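Vidar Nygård and the haircut that ate my November 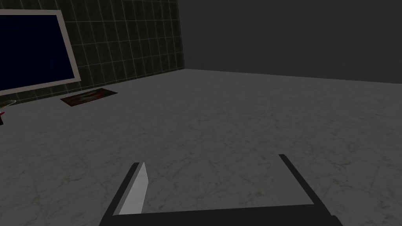
Gray floor, marble-ish.

OK quick one before I have to leave. If you've been anywhere near the comments the past couple weeks you already know. Vidar Nygård cut his hair. All of it. Showed up to the Bringate premiere looking like he'd just enlisted, and my phone did not stop buzzing until 2 in the morning.

For anyone new -- Vidar is the guy from Cistby. Played the older brother, the one with the boat and the secrets. Three seasons of that hair blowing around on a dock. People had it as their lock screen. My sister had it as her lock screen. She's married.

So the carpet. He gets out of the car, black coat, no tie, head shaved, and there's this pause, you can hear it in the clips. Then screaming. One fan account posted 581 pictures of the back of his head. I scrolled through all of them. Don't judge me.

The theories, in the order they hit my inbox:

New role. Boring but probably right. He's supposedly attached to a prison thing shooting in Grønli after the holidays.

Breakup. He came alone and left alone and didn't do the little wave he does. Eh. I don't buy it, he was laughing the whole time he was inside.

The Rolon deal is over. This is the one I like. He's been the face of their shampoo for 5 years!! You don't shave your head in the middle of a shampoo contract. Somebody's lawyer had a long night. I wrote to Rolon and got a very polite nothing back, so take it however you want.

My own opinion, since 300 of you asked (fine, it felt like 300) -- he looks great. He's got the ears for it. Some men shave it all off and you find out their head has a corner. Not him. I do miss the hair but I missed the beard too and I got over that by Easter.

Didn't love the coat. Too long in the sleeve, and he kept pushing them up, in every single interveiw. Get this man a tailor.

Also the petition to make him grow it back is at almost 2,000 names and I think that's kind of gross? It's his head. Let him be bald in peace. Watch the movie instead, he's only in it for a while but the kitchen argument is the best thing hes done since Cistby season two.

Will do the rest of the Bringate looks tomorrow, incl. the green dress everyone's fighting about. Comments are open, be nice, and stop sending me the edit with the wig. I've seen it. I saved it.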